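Hukivent Open Day: Worth the Trip?

I paid 2 euros for parking and gave up most of a July afternoon to see the Hukivent arm at the Flultley showroom in Istau. The invitation promised "tidying without supervision." I have heard that one before, so I went in with low hopes and a notebook.

The household demo was wicker baskets, a dark brown one and a slightly larger tan one, to be nested and pulled apart.
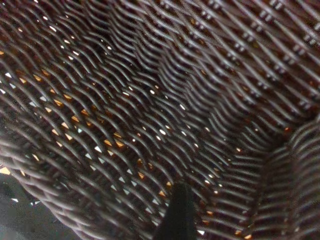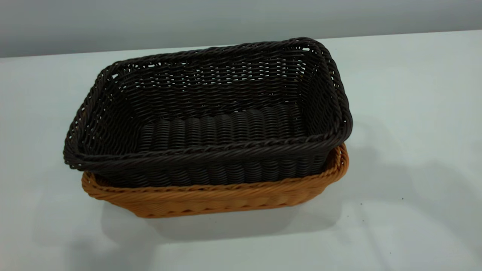

Baskets are a fair choice, I'll give them that. A woven wall flexes and has no flat face to grip, and a braided rim is an awkward thing to hold. A plastic crate would have been easier, and I've sat through plenty of crate demos.

My complaint is with how the results were presented. Ottmar Petersen ran the afternoon session and told us the system had completed 198 basket runs that month. Completed how? I asked whether a run counts if the top basket ends up perched high in the bottom one. He said it counts if it "stays stable." Anyone who stores things on a shelf would like to know how far down the thing goes. A stack that is mostly upper basket takes up nearly as much room as it saves.

The success rate on the handout is 91 percent. The handout doesn't say if that covers baskets only or the whole Mwakyusa task set, which also has towels and jars in it. Waltraud Teuber at the front desk looked for the breakdown and couldn't find one. She took my email address. I'm still waiting.

What I liked:

The wrist camera feed was up on a monitor for everybody to watch. Up close you get mostly weave, with light coming through the gaps, and I came away with more respect for the software than the sales talk had given me.

Staff let people ask questions while things were going on.

What I didn't:

The table was white, the wall was plain and the light was soft. My laundry room has none of that. I asked to see the same task on a patterned tablecloth and was told it was "on the roadmap."

No price for the arm itself. The only figure I could get was 400 euros a month for the service plan, and Ottmar wouldn't say what happens to the arm if you stop paying.

Nothing in writing about wear. Wicker snags, and so does the fake kind. I wanted to know how a basket looks after a few months of being handled by hard fingers, and the answer was that they hadn't tracked it.

Would I go again? Maybe, if they add the tablecloth and print a proper breakdown. As a free look at a machine doing a fiddly job, it's fine. As a reason to sign up for a service plan, no. Bring water, the showroom was stuffy by three o'clock and the coffee machine was out of order.

Rating: 2 out of 5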